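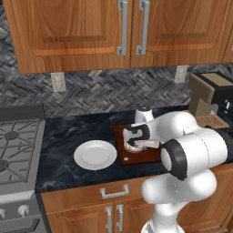

Cuisine simulée, pince refermée sur l'objet rond beige, planche en bois. Assiette vide à gauche.

Rechercher dans le carnet OK

2/13/20 — carnet Mudovitz, tâche « planche vers assiette »

Repris la scène cuisine ce matin. Question de Grallik, toujours la même : est-ce qu'on peut promettre une corvée de cuisine à un client, oui ou non. Pour l'instant non. Poser un truc sur une assiette, peut-être. Débarrasser un plan de travail en entier, on en est loin.

Réglages : politique Drima, 3,000 épisodes d'entraînement, 16 essais par variante, 4 variantes. Graine 1,769 gardée partout, ne pas y toucher svp.

Objets ronds = pénible. Prise par le dessus, les doigts cachent la moitié de l'objet à la caméra fixe, donc l'estimation de pose dérive juste au moment où on en a besoin. A revoir avec la vue de l'autre côté. Essayer aussi une fermeture plus lente, force divisée par deux.

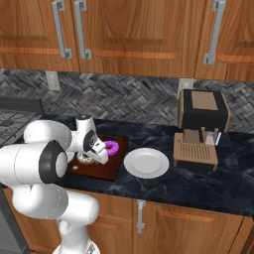
Donut violet dans la pince, au-dessus de la moitié droite de la planche. Le petit objet beige est dessous.

Cas qui m'embête : deux objets proches. Si le bras redescend il peut accrocher celui du dessous, et le score actuel ne le voit pas (on mesure seulement l'arrivée dans l'assiette). Ajouter une pénalité de contact.

Note pour Rawashdeh — le frottement du donut est à la valeur par défaut, ça ne veut rien dire pour un vrai glaçage. Meme remarque pour la masse. Tant que c'est pas mesuré, aucun chiffre de simu dans le rapport.

Reste à faire : position de l'assiette aléatoire, planche tournée, relancer cette nuit si le serveur est libre.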